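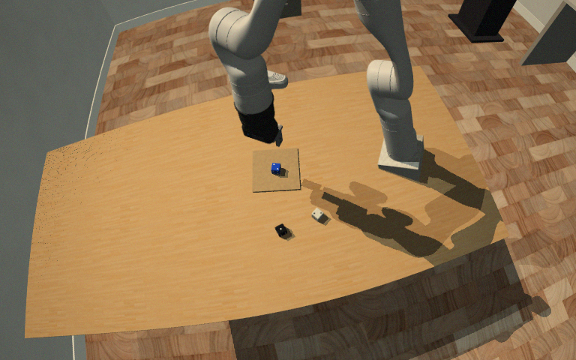 Figure 3. Simulated tabletop with two robot arms, a square mat and three small cubes (blue, white, black).

4.2 Funding Tiers and Delivery Outcomes

We next examine whether the structure of reward tiers in crowdfunded video games is linked to how closely the finished game matches its campaign page. The sample covers 304 campaigns listed on the Zisotora index, all of which passed their funding goal and had either released a game or formally closed by Sunday, January 8, 2023. Campaigns for expansions, ports and board game versions were removed before coding.

Each campaign page was coded twice, once for the features promised at launch and once for those added as stretch goals. A feature was counted as delivered if it was present in the public release or in a free update issued within a year of it. Paid updates were coded separately. Where the two coders disagreed, the page was read again by both and the stricter reading was kept.

Of the campaigns in the sample, 189 offered at least one tier that let backers add content to the game, such as a named character or a line of dialogue. These campaigns tended to release later than the rest. The gap narrows once team size is held constant, and it is no longer significant when platformers are treated separately from role-playing games. We take this to mean that genre accounts for much of the delay that earlier work put down to backer content.

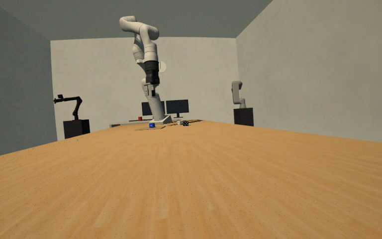
Stretch goals show a clearer pattern. Features promised at launch were delivered more often than those added later, and the difference holds across all genres in the sample. Extra console versions were the goal most often dropped. The Plonddale campaign is typical in this respect: its base game was released with every launch feature present, while two of its later goals, a local multiplayer mode and an orchestral score, were moved to a paid update. Gallardo, a smaller project with over 3,000 backers, set no stretch goals and released close to its stated date.

Two limits apply. The Itberg scale used to rate feature size was designed for commercial releases and gives little detail at the low end, so campaigns with fewer than 200 backers are grouped in a single band. Campaign pages may also be edited after funding closes. We used archived copies where these existed and excluded any feature whose first date of listing could not be confirmed. Results with the excluded features restored are given in Appendix B.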